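Notes on Encoder Cable Shielding and Grounding

The present entry concerns the connection between an incremental encoder and its drive, and in particular the treatment of the cable shield. The subject has been raised several times since the entry on limit switches was posted in September, and I have set down my own practice in some detail.

An incremental encoder of the ordinary kind produces two square-wave signals, designated A and B, which are offset from one another by a quarter of a cycle. A third signal, the index, occurs once in each revolution. The drive counts the edges of A and B in order to establish position, and it compares their sequence in order to establish direction. An encoder rated at 1000 lines will therefore yield 4000 edges per revolution when all edges are counted. Any false edge picked up along the cable may enter that count.

Encoders are supplied with either single-ended or differential outputs. A single-ended output carries each signal on one wire, measured against a common return. A differential output carries each signal on a pair of wires in opposite states, and the receiver responds to the difference between them. Interference that reaches both wires equally is largely rejected. For any run longer than 2 meters, I specify differential outputs without exception. The additional cost of the cable is small in comparison with an afternoon spent looking for a drifting zero position.

The pairs must be twisted correctly. A must be twisted with its own complement, and B with its own complement. I have inspected harnesses in which A had been twisted with B and the complements had been placed together in the neighboring pair. Such a harness will pass a continuity test and may run acceptably at low speed.
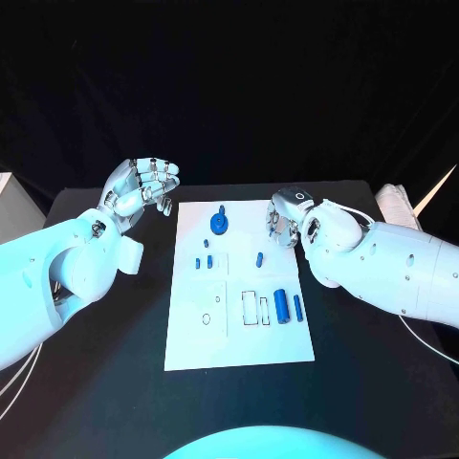

Chaiwat Bunnag wrote in response to an earlier draft that he had always connected the shield at both ends and had never lost a count, and he asked whether the single-end rule was still worth teaching. His machines are compact, with the drive and the motor bolted to the same steel plate, and under those conditions I would expect his results to be good. The two ends of the shield are at nearly the same potential, and little current flows along it at low frequency.

The difficulty arises when the cabinet and the machine stand apart and are grounded by separate routes. A shield joined to both grounds then offers a path for current between them. On the Gavutis feed table, where the cabinet was mounted on a separate wall, this current was sufficient to disturb a single-ended encoder whenever the spindle drive was enabled. Lifting the shield at the motor end removed the fault. A log kept over the preceding shift had recorded 219 lost counts.

It should be noted that a shield connected at one end only is less effective against high-frequency noise, of which a modern switching drive produces a considerable amount. Where the drive manufacturer calls for termination at both ends, the instruction should be followed, and a proper bonding conductor should be run between the cabinet and the machine frame. The manual takes precedence over this page.

As to the termination itself, a metal clamp that grips the full circumference of the braid is to be preferred. The common alternative, in which the braid is gathered into a long tail and fastened under a screw, adds inductance where it is least wanted. If a tail cannot be avoided, it should be kept as short as the connector permits.

Routing deserves equal attention. Motor leads and encoder leads should occupy separate ducts, and where they must cross they should do so at a right angle. On the Sustero cabinet, I allowed the two to share a duct for the last section before the terminal strip, and I have since had it rebuilt.

Nilmini Patwary has asked for guidance on termination resistors at the receiver. That matter depends on the line driver and the characteristic impedance of the cable, and the measurements taken on the Bandara axis are not yet complete. They will be given in a separate entry, together with the corrected pin table for the 3-meter harness.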